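Snack-serving robot takes shape at the Banelach club

5 Sep 2021

I popped along to the Banelach robotics club again this week, mostly because I'd heard there were biscuits going. There were, but you have to get past the robot arm first!

If you missed my piece back in May, the club has been working on a project called Groratero. The idea came from one of the younger members, who has a grandad with very shaky hands and wanted to build something that could help him with his tea and snacks. The full version is meant to feed you, one day. For now they're concentrating on the bit that comes before that, choosing a piece of food from a selection and getting hold of it without turning it to dust (you would not believe how hard it is to pick up a cracker until you've tried writing it down as instructions).

The arm is on loan from the college over in Dullden, and the group has it until the end of the winter term. There are 17 of them in the club now, split into a picking team, a software team and what they call the plates team, who look after everything the food sits on. I went straight to the plates team, obviously.

They've settled on a round platform with dividers coming out from the middle like the spokes of a wheel, so that each snack gets its own section. In the first version everything was heaped in a bowl and the arm kept going for two things at once. The new one is a turntable, and the plan is that it will bring the chosen snack round to the gripper so the arm can make more or less the same move every time. I thought that was really clever, and I said so, and got a lot of pleased shrugging in return.

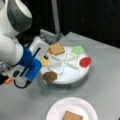
The gripper reaches a small yellow piece on the turntable, with a cracker and a round brown cookie for neighbours.

The menu gets argued over quite a bit. Square crackers are on it because they're flat and brittle and show you straight away if the grip is too strong. Cookies are a bit more forgiving, though they're round and like to slide. Then there are the smaller, odder shapes, which the picking team groans about and the software team loves. I asked which was the worst and got several answers at once, so I'll leave that one open.

Every attempt goes into a big shared spreadsheet. They had logged 541 tries by the time the summer break came along and they're now up to 1049, which is a lot of crumbs by anybody's standards. Each line says what the food was, where it sat and what happened, and there's a comments column that I could happily have read all evening. My favourite entry just said "no, no, no, oh, yes". A try only counts as a success if the food comes up in one piece and stays in the grip until they tell the arm to let go, so a cracker with a missing corner goes down as a miss. Harsh, I thought, but they voted on it.

I had a go at the controls myself, and I was terrible. You move the arm in tiny steps from a laptop, and I was so worried about bumping the platform that I spent ages creeping towards a cracker and then stopped well short of it. The member looking after me (who is thirteen and has the patience of a saint) kindly said most people do that on their first turn. My try is in the spreadsheet too, and I'm not telling you what the comment says.

Next up is the Gudeta meet, where school and club teams from round the county show off whatever they've been making. Groratero is entered in the helping hands class, and the rules say each team gets a table, a fixed amount of time and a judge who picks the snacks. That last part is causing some nerves. The club can practise with crackers as much as it likes, but a judge could turn up with a grape.

They're also trying to raise £800 for travel and for a spare set of gripper fingers, as the present ones have had a busy year. There'll be a cake stall in the library foyer, served by humans, and a tin on the counter at the bakery if you can't make it. New members are welcome from age eleven up and you don't need to know any coding, just ask at the library desk for a form. I've promised to go back for the full rehearsal before the meet, and I've been asked to bring more crackers.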